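Cup library to start at Livinis community rooms

19 Jan 2026

The Livinis community rooms will stop buying disposable cups next month and lend out washable ones in their place, under a plan approved by the building's tenants.

Groups that hire the rooms now bring their own cups or take paper ones from the cupboard beside the kitchen. Under the new arrangement they will collect clean cups on a tray, use them during their booking and return them to the kitchen before they leave. The building has ordered 500 cups, paid for with a small grant and 90 cents added to each hourly booking fee.

Antigoni Gkikas, who manages bookings, said the paper cups had become one of the larger costs of running the rooms.

"We were going through sleeves of them at every morning tea," she said. "Half of them were left on the windowsills with a mouthful still in the bottom."

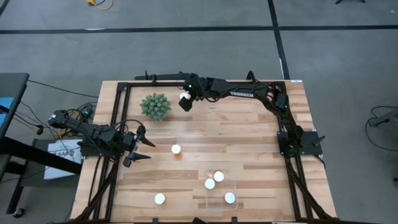
Cups will be handed out and taken back on trays, and hirers are asked to put every cup on one before carrying it to the kitchen. The cups chosen are plain white, so that replacements can be bought from any supplier without the set looking mismatched. The trays are clear plastic, like the one holding three of the cups on the wooden table, and can go through the dishwasher with everything else. Cups left standing loose on the tabletop, or next to the potted plant, will still be collected at the end of a booking, but the group may be asked to come back and finish clearing up.

The cups were supplied by Wijaya, a catering wholesaler in the same street. The kitchen dishwasher has been serviced and two new drying racks have been fitted above the sink.

Chrysoula Theodorakopoulos, whose sewing group meets in the larger room, said members were happy with the change but wanted a place to put chipped cups. A labelled tub will be kept under the sink for them.

There will be no deposit. Groups will be charged for cups only if a whole tray goes missing - a single breakage will be overlooked. Hirers who prefer to bring their own mugs from home may still do so.

The arrangement will be reviewed in May. Paper cups already in the cupboard will be used up first, and the kitchen will keep a few sleeves aside for outdoor events, where the washable cups are not to be taken.

Related items
Larger room closed for floor cleaning
New key safe code for evening hirers
Bin collection moves to the rear lane
Sewing group seeks donated fabric and thread
Booking fees: what is included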